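I'd been meaning to get to the Stüber tea warehouse open day for years, and in August 2026 I finally made it, with my friend Siu-fong Mak in the passenger seat reading out directions (badly, but with great confidence!). It's way out past the rail yard, and we circled the block twice before we spotted the gate.

The tour itself runs about 120 minutes, and you start on the loading dock, where the smell hits you before you're even through the door. Smoky, grassy, a little like hay. Our guide let us stick our hands into a sack of oolong and then marched us upstairs to the blending room, which is smaller than I'd pictured and much louder.

After that came the tasting, and I lost all sense of time. We tried four teas, and my favorite was a dark roasted one that Siu-fong said tasted like her aunt's kitchen. I bought two bags of it on the spot. 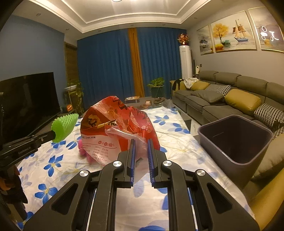

Do you have to book ahead for the open day? Walk-ins are fine for the warehouse floor, but the tasting has a sign-up sheet at the front desk and it fills up before lunch.

Parking is free in the gravel lot behind the building. Wear closed shoes, they do check. The gift shop only takes cards, and the line was long by the time we left, so I'd go there first. They're doing another one in November, with a talk on storing tea at home, and Siu-fong has already put our names down.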